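Saturday, October 1, 2022
Zekuletti bench notes, gripper comparison

Ran the two finger sets against each other on fruit. The Vurkero pads are softer and let go cleanly. The Stolon pads hold better on citrus but leave a faint mark on plums. Swapped sets after run 5. Jaw opening is calibrated on both, offset file is in the Zwane folder.

Left hand worked the narrow jaw, right hand the wide one. Log stops at 359 because the card filled up. Still to do: 2 repeats with the lower spring setting, and retighten the finger screws first.

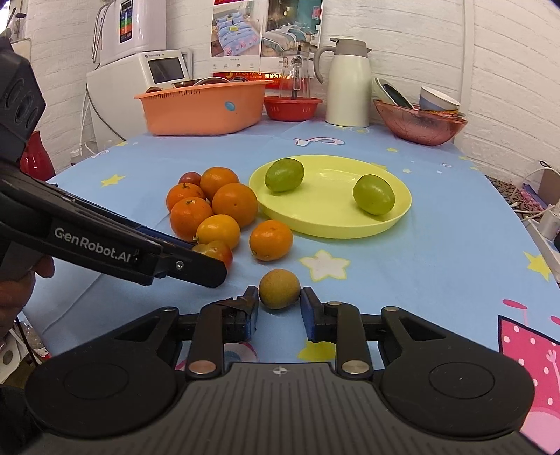

Blue pads on the wide gripper, fruit and pale yellow plate on the star cloth.
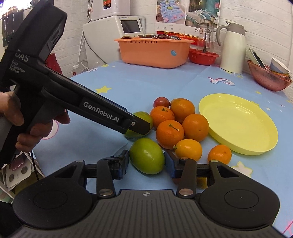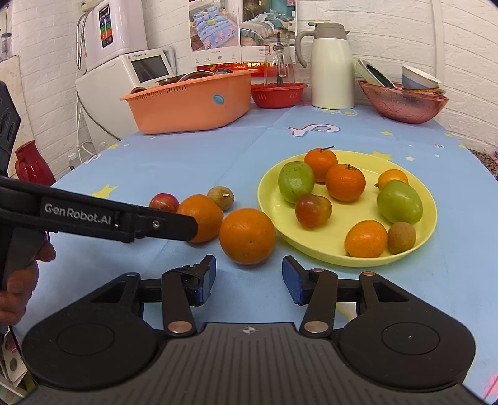 Reply from Stolon: the marks come from closing speed more than pad hardness, so drop the speed one step before changing the spring. They also want the pads wiped down every 7 runs, and would like the plum runs logged separately from the citrus.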